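Tradport Residents' Club - clothes care and swap group
Minutes of the April meeting, Markholm house, lower room

Chair: Fahad Bajwa
Minutes: B. Pálfi
Apologies: Mrs. Senov

The meeting was opened at 6:30 p.m. The minutes of the previous meeting were read and accepted with one correction: the iron was lent to the Senov family, it was not given to them.

1. Money
The balance stands at 70 after the purchase of paper bags and labels. It was agreed to keep this sum for the autumn swap and not to buy more hangers now. Mr. Bajwa asked that receipts are put in the envelope on the same day, also the small ones.

2. Folding of thick knitwear
This point was left open at the last meeting. Several members said that heavy sweaters come to the swap table badly folded and that the sleeves are then stretched. Mr. Bajwa reported that the bed is still the best place to fold them, as the table in the lower room is too narrow for long sleeves. The garment should lie face up, with the hem to the foot of the bed and the sleeves opened to both sides, before any fold is made.

The light-colored knits with the black hearts were discussed the longest. Pálfi said that appliqués should be checked one by one while the sweater is flat, and that loose edges should be sewn before the garment goes in the bag. The members agreed to this.

Cream pieces on the bed:

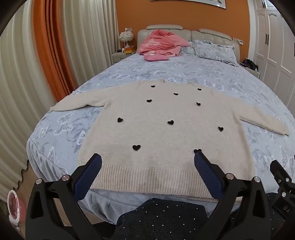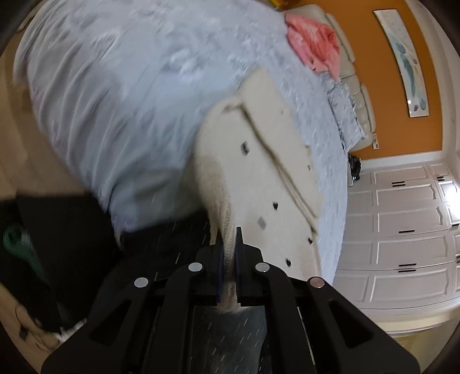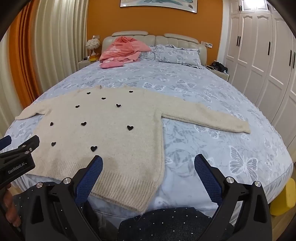 There was a difference of opinion about the next step. One part of the group prefers to bring the sleeves in first and then fold from the hem up. The other part wants to fold the body in half along its length, so that the front is protected inside. After some talk the first way was accepted for sweaters with decoration, and everyone is free to do as they like with plain ones. Rolling is not recommended for wide ribbed hems - the rib keeps the wave for a long time.

Fleece coats are to be buttoned before they are folded. If the lapel is wide it should be laid back flat and not pressed under the collar. Coats will go on the lower shelf and nothing heavy will be put on top of them.

3. Bags and labels
Each bag will have one label with the size and the kind of garment. Names of the owners will not be written on the outside. Knitwear is limited to 3 pieces in one bag. Mrs. Senov had sent a note asking for bigger bags, and it was decided to wait until the present ones are used.

4. Moth protection
Cedar blocks were preferred to lavender, because two members get headache from the smell. Pálfi will ask for the price and bring it to the next meeting. Clothes with any hole of unclear origin are to be kept apart from the others.

5. Other matters
The notice for the swap is ready except for the opening time. Mr. Bajwa proposed 2 p.m. and this was accepted. The key of the lower room must be returned to the hook by the stairs, it was missing again in the morning.

Tasks: Pálfi - cedar blocks, notice. Bajwa - envelope with receipts, key.

The meeting was closed at 7:45 p.m.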